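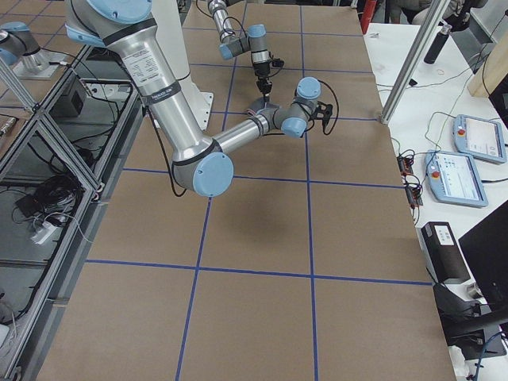
Friday, September 24, 2021 – Bollano cell, planner + towel perception

Start state: both arms homed, both pendants in remote, speed cap left where Gareth had it. Paper and tape grid unchanged from yesterday, so I am reusing the cell map. Main jobs for today: find out why the two-arm planner keeps giving up near the middle column, and get the towel pose estimate to stop flipping.

Planner first

Replayed the bag from last night, run 747. The planner times out whenever both wrists are asked to be over the same column at the same time. Not a real collision, checked it in the viewer. The padded collision bodies overlap well before the metal does. Padding on the wrist links was set to 20 mm in the shared config and then AGAIN in the local override, and the loader adds them instead of replacing. So we were planning with twice the padding we thought we had. Explains a lot about last week.

Fixed the loader so local wins. Commit is on the mellor-merge branch, Kirsty please look at it before it goes anywhere near main. I only touched the one function but the unit test for it was testing the wrong thing (it asserted the sum!!) so I rewrote that too.

After the fix the same goal pair solves in 170 ms, was timing out at the 7 s limit before. Tried it with arm order swapped, also fine. Did not try with something held in the gripper. The attached-object code has its own padding and I don't trust it yet.

Cable model: still not in the collision scene. The loop by the wrist swings out further than the padded body when joint 6 goes past halfway. For now there is a soft joint limit on 6 in the planner only, NOT on the controller. If you jog from the pendant you can still wrap it. Glykeria wants a proper swept volume, I say a fat capsule is good enough. To be argued on Monday.

Frames

Calibration between the two bases has drifted again or was never right. Touched the same tape crossing with both grippers and the reported positions disagree by more than I can blame on the tape. Worse toward the back edge, which smells like rotation and not offset. Redid the solve using only the crossings on the near half and it came out better there and worse at the back, as you'd expect. Needs the full set. Trevor has the script that walks the crossings automatically, it is in his home directory and not in the repo. Trevor. Put it in the repo.

Also: base_left and base_right are named from the point of view of the arm in the URDF and from the point of view of the desk in the task file. I lost most of an hour to this. Renamed in the task file to match the URDF. Old bags will not replay with the new names unless you pass the remap, added a line to the README.

Towel

Folded towel goes down turned so it sits as a diamond against the grid, dark side up, pink edges of the layers showing along one side. Bad case on purpose. The segmentation is fine, dark gray on brown paper is easy for it. The trouble is all in the orientation.
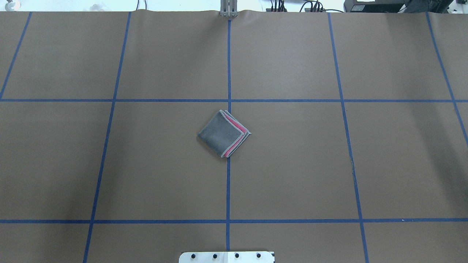 The estimator fits a min-area rectangle to the mask and takes the long side as the axis. With a fold this close to square there isn't a long side, so it picks whichever one wins by a couple of pixels, and next frame it picks the other. Ninety degree flips, and the planner happily chases each one. What we need is something that knows which side the folded layers are on. Color is the cheap answer: threshold on the pink, take the centroid of that blob relative to the mask centroid, use that vector to pick between the four candidates.

Wrote it in the ugliest way possible just to see. Flips gone on the live view, heading held still while I watched. Then turned the towel by hand in steps and it followed. It will fall over on any towel without a colored edge, I know, Amber has already said so. She wants to go at it from depth, step height along the edges. Probably right in the end but the depth image is too noisy at that thickness unless we average, and then we are slow.

Second problem, smaller. When the mask touches a tape line the outline sometimes leaks along the blue for a bit and drags the corner with it. Top corner is the usual victim, that is the one closest to a crossing. Masked out the tape color before the contour step. Helps. Makes a notch in the outline if the towel really is over the tape, so the rectangle fit goes on the hull now. OK for a convex thing, will be wrong for a half open fold.

Cell index comes out right every time as long as I use the mask centroid and not the grasp point. The grasp point can be in the next cell over. Task file was using the grasp point. Changed.

Not done / loose ends

– timestamp on the head image is receive time, not capture time. Matters as soon as anything moves. The Wumex driver has a flag for it, could not get it to stick
– pendant 2 drops out of remote if the task server restarts. Have to walk over and ack it. Gareth thinks it's a heartbeat thing
– pink threshold is hardcoded, move to params
– log level on the planner is still on debug, disk will fill up over the weekend if left. Turn it off!! (done, 5:40)
– the Skikcombe branch has a different gripper offset from ours and niether one has a comment saying where it came from. Measure it
– attached-object padding, see above. Do this before any two-arm pick

Grasp on the diamond case not attempted today. Planned it dry, approach from the layered side, both fingers clear of the paper by the margin in params. The planner wanted to come in with the elbow low over the near rows, legal but I don't like it. Adding an elbow-up preference to the cost and trying again Monday with the speed cap down.

Bags and the new configs are on the share under today's folder. Kirsty has the merge.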